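Robot Software Lab, handout 4: from camera to motion
Notes by Domenica Strebel, with fixes from Kha Từ

Read before the lab. The slides skip most of the planning part so it is here.

1. Where we are

Last time: drivers, clocks, the transform tree. Now: head camera in, obstacle map out, planner eats the map. Control loop at the very end, short, we do it properly in handout 5.

Our stack is called Trollcombe. Four processes, one config file. Don't edit the config on the shared machine, copy it first (yes, again).

2. Finding the support surface

Every pick or place starts with "what flat thing am I working over". Steps:

- get depth + color, same timestamp, drop the pair if they differ by more than 40 ms
- cut down to 4,000 points, random is fine
- fit plane, keep inliers, check the normal against gravity
- grow the region, trace the outline

Failure cases you will meet. Pale table against a pale wall: color edge is weak, depth has to carry it. Plane fit is happy to run past the back edge if the threshold is loose. Rounded corners: outline code wants straight lines and puts a corner out in the air where there is no table. Place something there and it falls.

Smudges and small dark spots on the top are texture, not objects. If your detector fires on a spot, min height is set too low.

3. Glass and metal

Glass panels give depth from behind, or from a reflection, or nothing at all. Bare metal is not much better. Treat missing depth as UNKNOWN, never as free. Half the crashes in last years reports come from that one line.

Work through the view below by hand first. Mark which areas you'd label surface, obstacle, unknown. The table and the metal ledge under the glass are two separate surfaces at different places in the map, and the brown bottle with the black sleeve is only partly in view. So its box is too small on the right. Pad it, or turn the head and look again before planning anything near it.
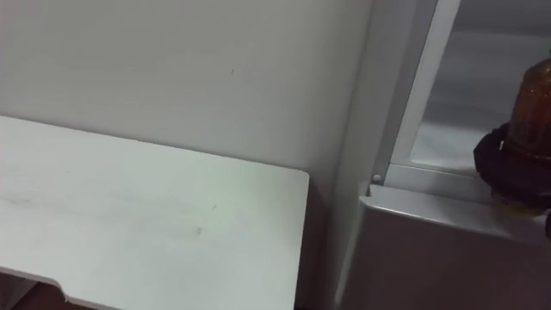 4. Planning

Sampling planner, arm plus torso, 11 joints. Inputs: start, goal, map. Unknown cells cost the same as occupied ones within reach of the hand.

Narrow gaps (table to cabinet, for instance) - the planner loves these on paper. Inflate the obstacles first, then check if the gap is still there. Mostly it isnt.

Replan if the map changes along the path. Not if it changes anywhere, that was the Kelik bug, arm never moved.

5. Control, short version

Path -> timed trajectory -> joint commands. Speed cap drops when the hand gets near unknown space. Tracking error over the limit = stop and hold, no retry.

To hand in

Labeled view from section 3, your plane threshold and why, one log of a plan that failed. Groups of 2. Questions about the planner go to Yevhen Karpenko, login trouble to Nga Quan.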